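Garside Automation is opening orders for the Irkside handling kit, a two-arm package for shops that sort, test and repack used phones. This thread sets out what the kit includes, what it costs to run and how to request a trial. (1/8)

The kit ships with two arms, two grippers, a wrist camera for each arm, mounting plates, cabling and the control software. Fingers are sold in pairs and may be replaced on site with a standard hex key. (2/8)

Irkside is intended for flat, rigid items that must be picked up by the edge. Phones are the main use. Small tablets and card readers are supported within the published size limits. Items over 400 grams are outside the rating and should not be loaded. (3/8)

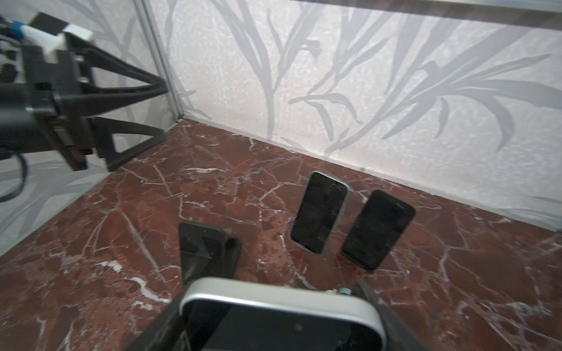

Grip force is set per item type and stored with the job. Operators can adjust it from the main screen without stopping the program. We advise starting at the lowest setting for any handset with a glass back and raising it one step at a time. (4/8)

The software includes 37 ready-made item profiles. Customers may add their own by entering the length, width and thickness of the device and running a short teaching routine, which takes around 11 minutes. Profiles can be copied between sites. (5/8)

Known limits: the current release does not handle folding phones or devices in soft cases. Glossy work surfaces can affect the camera's edge detection under strong overhead light. A matte mat is available as an accessory, part number 137. (6/8)

Service in the first year is provided by Gengate and covers parts, labor and remote support during business hours. Customers with an existing Brollenance service plan may add Irkside to that plan at renewal. Finger pads are treated as wear items and are not covered. (7/8)

Trial units will be available from January. Requests should be sent to Akinyi Kashindye in customer programs. Technical questions, including requests for the full size and weight tables, go to Kalkidan Shiferaw in applications engineering. (8/8)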